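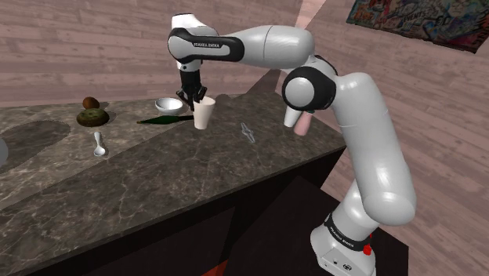
Is it worth paying extra to have a marble worktop sealed?

We're having the kitchen redone in November and have more or less settled on marble for the long run under the window. The fitter has quoted separately for something called the Rernilus treatment, which he says will make the stone "stain proof for life". It adds £43 per metre on top of a price that already made me sit down. When I asked what was in it he said it was a professional product and you can't buy it in the shops, and that was as far as I got.

My sister has marble and never had anything fancy done to it, but she doesn't cook much and I don't think she's a fair test. We cook most nights, there's turmeric involved, and my husband leaves teabags on any flat surface he can find. I've read one page saying you must seal it twice a year and another saying sealing is a con. The second one was selling quartz, so make of that what you will.

Do I pay for it, do it myself, or forget the whole thing and get laminate? I'd rather hear from people who have lived with the stuff than people who sell it.
Eleri Pugh

Don't pay for it. I'd be wary of anyone using "for life" about a sealer, and more so if he can't or won't say what's in it. Ask him for the written guarantee and read what it leaves out. I did this with a firm called Dronby when we had ours fitted, and their lifetime cover didn't include acids, oils, heat, "misuse" or anything not reported within 4 days. I couldn't think what was left.

The thing to get straight is that there are two sorts of damage and they get talked about as if they were one.

Staining is when something coloured or greasy soaks into the stone. A normal penetrating sealer slows that down. It gives you time to find the teabag. It won't hold off a puddle of turmeric oil overnight, whatever the tin says.

Etching is when acid eats the surface and leaves a dull mark. Lemon, vinegar, wine, tomato, some bathroom sprays. Ordinary sealer does nothing at all for this, and in my experience it's what people are complaining about nine times out of ten when they say their marble is ruined. Ours has a pale ring by the hob from a bottle of cider vinegar and it had been sealed the month before.

So before you spend anything, ask for an offcut of your actual slab. Put a few drops of water on it and leave it ten or fifteen minutes. If the stone goes dark underneath, it's drinking and wants sealing. If it doesn't, either it's quite dense or it has already been treated at the yard, which plenty are, and you might be about to pay for the same job again. Then put lemon juice on the other end and see if you can live with what it does. If you can't, don't buy marble.

Doing it yourself is dull but easy. Clean the top, let it dry properly overnight, wipe the sealer on, leave it for however long the label says, then buff off every bit of the excess. The buffing is where people go wrong – leave it to dry on top and you get a sticky haze. Open a window. Check that whatever you buy is fine near food once it has cured. I redo ours when water stops beading and pay no attention to the calendar.

Polished or honed makes a difference too. Etches show up badly on polished stone with the light coming across it, and you say yours is under a window. Honed is duller to begin with, so the marks get lost a bit, though it can take up stains more readily. I'd still go honed.
Delyth Humphreys

Had marble since 2000 and never sealed it once. It's fine. It has marks all over it but so do I. Get the marble and buy your husband a saucer.
Edvin Lunde

I'll disagree slightly with Delyth. There are proper coatings that do resist etching, a film that sits on top of the stone and doesn't soak in, and for all we know that's what the fitter is offering. They cost a good deal more than a bottle of sealer. My neighbour had one put on by Hilusa and it did stop the lemon marks, I'll give it that. It also scratched, and when it scratched she couldn't patch it, the lot had to come off and be done again. She says it feels like plastic to touch and I agree with her. At that point I'd want to know why you bought stone.

Get him to tell you in writing whether it's a penetrating sealer or a topical coating. If he doesn't know the difference, you've got your answer about the £43.

Laminate is nothing to be ashamed of either, by the way. We have it in the utility room and I've never once worried about it.
Carys Ifans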